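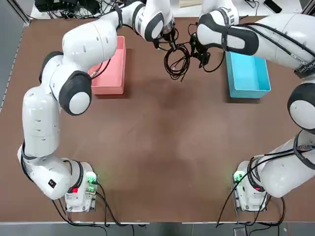

Getting rid of the cords

24 Aug 2021

We moved in December and I am still opening boxes. Most of what was left by this summer was cords: chargers, extension leads, printer cables, and the long gray phone line from the old apartment. I had packed them last and in a hurry, so they went into whatever box had room.

I started with the rule my aunt used for clothes, where anything you haven't touched in a year goes. It doesn't work well for cords. I haven't used the cable for the Culia scanner in two years, but the scanner still works and I will need it at tax time. So I went by device. If I own the thing, the cord stays. If I can't name the thing, the cord goes.

That took care of more than I expected. I had three chargers for an Amin shaver that died before the move. I also had four flat black power bricks with the labels worn off, and I spent an evening trying to match them to something. Don't do this. A plug that fits can still be the wrong voltage.
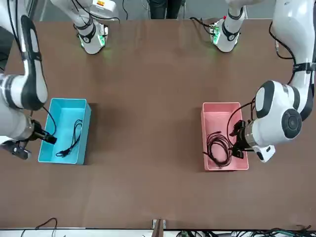 Light blue bin on the left, with a black cable looped inside.

For storage I tried zip bags first. They slide around and you end up emptying all of them to find one charger. Low open bins work better for me. You can see what's in them without lifting anything out, and if a cord is in the wrong bin it takes a second to move it. I don't bother with lids.

Coiling matters more than the container. I used to wrap cords around my hand and elbow, and they came off twisted. Bohdana Yurchenko, who ran sound at our old church, showed me how to turn every other loop under so the cord lies flat. It took me a week to get used to it. I close each one with a strip of cloth tape and write the device on the tape in pen.
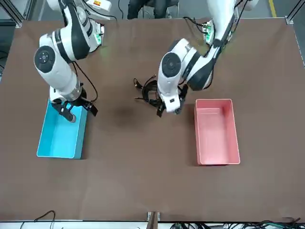

Paper labels were a waste of money, by the way. I bought a roll from Jalus and they let go as soon as the hallway closet got warm. The pen on cloth tape has held up all summer.

The discards went to the county drop-off with an old toaster and the dead shaver. Ours takes cords at the same window as batteries, but check first, as some places only take them on certain dates. I kept 23 in the end. My husband thinks that is still too many and he may be right. 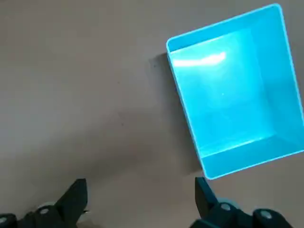

The blue bin from overhead.

Next is the box marked "desk," which I know has at least one more phone charger in it, and then the tools. I want the closet done before the weather turns, so the winter coats have somewhere to go.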